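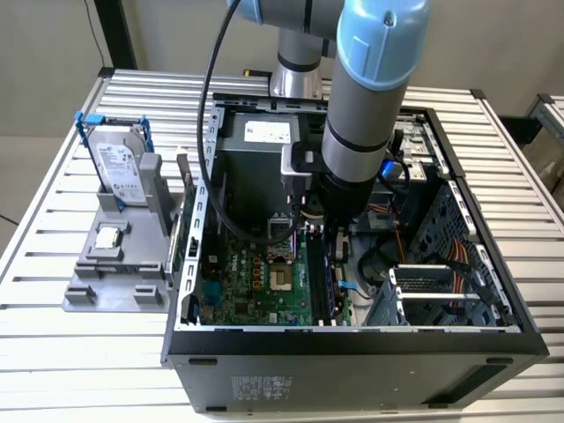

Taking Apart an Older Dell Desktop for Cleaning and Parts

These are the steps we use at the Kirkari bench for older office desktops that come in for a cleanup or a parts swap. They were written for Dell machines in a full-size black case, but most of the order holds for other makes. Read all the way through once before you pick up a screwdriver. Going from a closed case to a bare processor socket takes more time the first time you do it, so leave yourself a free morning.

What you need

A number 2 Phillips screwdriver with a long shaft
A smaller Phillips for drive screws
A wrist strap
Isopropyl alcohol and lint-free wipes
Thermal paste
A can of compressed air or a small electric blower
A tray with a lid, divided into sections
Masking tape and a pen

A magnetic tip on the screwdriver is fine. We use the Drostero parts tray because the lid closes tight enough that a knock does not mix the screws, but a muffin tin works if you don't plan to move it.

The work surface

Use a bench that doesn't wobble and is deep enough for the case to lie flat with room in front for parts. Our bench top is made of aluminum slats. It is easy to wipe down, but small screws find the grooves, so keep the tray close. If you use a bare metal surface, never power up a loose board on it. On a kitchen table, put down a folded cotton towel first to save the finish.

Step 1. Shut down and disconnect

Shut the computer down from the operating system. Switch off the power supply at the back if it has a switch, and pull the cord. Hold the front power button in for several seconds. Unplug the monitor, keyboard, network cable and anything else on the back. If the machine is going back to the same desk, take a phone picture of the rear ports first.

Step 2. Lay the case down and take off the side panel

Lay the case on its side with the removable panel facing up. Depending on the model there will be a latch, two thumbscrews or plain screws along the back edge. Slide the panel back a little and lift it away. Don't pry at the front. If it sticks, look for a screw you missed.

Watch your hands on the rim. The exposed metal can have sharp spots where it was punched, and the slotted strips are usually worse than the long edges.

Clip the wrist strap to bare metal on the case. Paint does not make a good connection.

Step 3. Look before you pull

With the panel off, find the main parts: the power supply, the drive bays, the memory slots, and the motherboard with the processor socket. Read the label on the power supply and write down the model number and the wattage. You will want both if you ever order a replacement, and the print is small enough that you won't want to read it again later with everything back in place.

Take another picture of the cables. Put a piece of masking tape on each one you plan to unplug and write where it goes. The front panel connector and the fan connectors are the ones people mix up.

Step 4. Clear the loose dust

Do this before any sockets are open. Use short bursts of air and hold fan blades still with a finger. Work from the power supply outward. Blow through perforated panels from the inside, then wipe off what is left. A soft paintbrush helps in the corners of the drive bays.

If you can, do this part outside or in a garage. At our Vukthorpe bench we do the blowing out by the back door first thing in the morning, and bring the case inside afterward.

Step 5. Remove the memory

Press the clips at the ends of the slot outward. On some boards only one end has a moving clip. The module will lift slightly by itself. Hold it by the short edges and pull straight up. Set each module on an antistatic bag and note which slot it came out of.

Long cables can hang over the slots. Tie them back with a strip of tape before you reach in, so that you are not holding a cable with one hand and working a clip with the other.

Step 6. Remove the cooler

Unplug the fan. Loosen the screws in a crisscross pattern, a couple of turns each, until they all come free. If the cooler doesn't lift, the old paste has hardened. Twist it gently a few degrees each way. Pulling straight up can bring the processor out with the cooler and bend pins on some designs.

Wipe the old paste from the bottom of the cooler with alcohol and a lint-free wipe.

Step 7. Open the socket and take out the processor

Push the lever down and slightly out, then let it come up slowly. Raise the metal retention frame until it stands open by itself. Look for the small triangle that marks one corner of the processor and note where it points. Lift the processor straight up by its edges.

Once the processor is out, the contact field in the socket is exposed. Don't touch it, don't wipe it, and don't blow into it with your mouth. A single bent contact can keep the board from starting. If you have to leave the bench, put a plastic socket cover on. If you don't have one, lower the frame gently and lay the side panel over the case.

Step 8. Drives

Unplug the data cable first, then the power cable, pulling on the plug and not the wires. Some bays use a plastic sled that squeezes out and others use screws. Keep drive screws in their own section of the tray. They look like case screws, but the threads are often different.

Label any drive that has data on it. We number ours in order and write the number in the bench log. The last one logged was 728.

Step 9. Put it back together

Go in reverse. Line up the triangle, lower the processor without pressing, close the frame, and bring the lever down. Some resistance in the lever is normal. Put a small amount of paste in the center, set the cooler on and tighten the screws crisscross.

Press the memory in until the clips close. Reconnect the cables using your tape labels, and take each label off as you go. Leftover tape means a leftover cable.

Before the side panel goes on, stand the case up, plug in only the power cord, a monitor and a keyboard, and start it. Check that the processor fan turns.

If it doesn't start

No lights or fans: check the power switch at the back, then the main connector and the smaller processor power connector on the board.

Fans but no picture: take out the memory and put it back one module at a time.

Starts and then shuts off: check the cooler. The usual trouble is a screw that isn't tight or a fan that was never plugged in.

Date or clock wrong: replace the coin battery on the motherboard.

We have used this order on 134 machines between the Vukthorpe and Nilsuwan benches. Step 8 can be skipped if you are only replacing the paste.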